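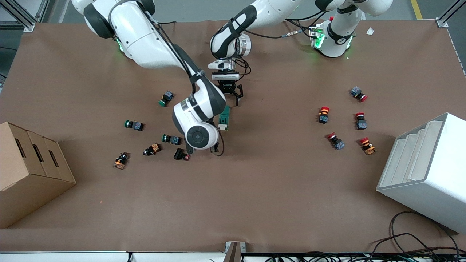 Nutville Hosting Forum > Security > Certificates and TLS

Thread: Renewal succeeds, old certificate still served on one hostname

plukport_admin
Original post, 03/03/2024

Shared plan at Flivden, one site, two hostnames (bare domain and www). The ACME client renews without error and the log shows the new serial number. The bare domain serves the new certificate. The www hostname still serves the old one, which expires in 24 days.

Things I have checked:
Both names are in the SAN list of the new certificate.
Both names have an A record pointing to the same address.
Browser cache cleared, same result with openssl s_client from a second network.

Support told me to wait for propagation. Certificates don't propagate, so I would like a second opinion before I reopen the ticket.

tlsgrump
Do you have an AAAA record on www? If the bare domain is IPv4 only and www has both, your client may be connecting to a different front end. Run s_client with -4 and then with -6 and compare serials.

plukport_admin
There is an AAAA on www and none on the bare domain. I didn't add it. With -4 I get the new serial. With -6 I get the old one.

tlsgrump
Then the IPv6 listener is on another proxy node and that node hasn't been reloaded. Delete the AAAA record and the problem goes away.

kettle_port
I disagree with deleting the record. It hides the fault and drops IPv6 for anyone using www. The proxy needs a reload, and that's the host's job. Send them both s_client outputs with timestamps and ask which node answers on the v6 address.

tlsgrump
He has 24 days. I'd delete it today, file the ticket, and put the record back when they reply. Visitors on dual stack fall back to v4 and won't notice.

kettle_port
Visitors on v6-only networks without NAT64 will notice. A small group, but the current certificate is still valid, so there's no outage to fix today. Also check the TTL before touching anything. If it's set to a day, a removal takes a day to clear from resolvers.

mx_lurker
Same symptom here last November, also Flivden. Mine was a different cause. I had bought their Mtshali scanner add-on, and the scanner put a reverse proxy in front of www only. The proxy kept its own copy of the certificate and didn't pick up renewals. Look in the panel under Add-ons, then Site Seal. If it's enabled, there is an upload form for the certificate and key.

plukport_admin
Site Seal is enabled. It came bundled with the plan and I never configured it. The address in the AAAA record matches the one listed on that page, so that explains where the record came from. The upload form asks for the private key pasted into a text box.

tlsgrump
I would not paste a production key into a third-party form. Turn the add-on off. A seal on the footer does nothing for the security of the site anyway.

mx_lurker
The seal is decoration, agreed. The scan itself was of some use to me. It reported 1217 items, of which 803 were the same missing header repeated for every URL. Two of the remaining ones were worth fixing: an exposed .git directory and a database dump in the web root.

kettle_port
You can find both of those with curl. If you do want to keep the proxy, generate a separate key and a separate certificate for www and upload that pair. Then the origin key stays on the origin. You'd still have to repeat the upload at each renewal unless they have an API.

mx_lurker
They have an API on the business plan only.

plukport_admin
I'm on the basic plan, so that settles it. Disabled Site Seal. The panel says removal takes up to 2 hours and that it will delete its own DNS entries.

plukport_admin
Follow-up. The AAAA record is gone from the authoritative servers and www now returns the new serial from both networks. I have asked Flivden whether they offer a v6 address on the origin. No answer yet.

kettle_port
Check your CAA records while you're in there. The add-on wrote one for its own issuer on my account and left it behind.

plukport_admin
It did the same on mine. Removed. Running a staging renewal now to confirm nothing else is blocking issuance.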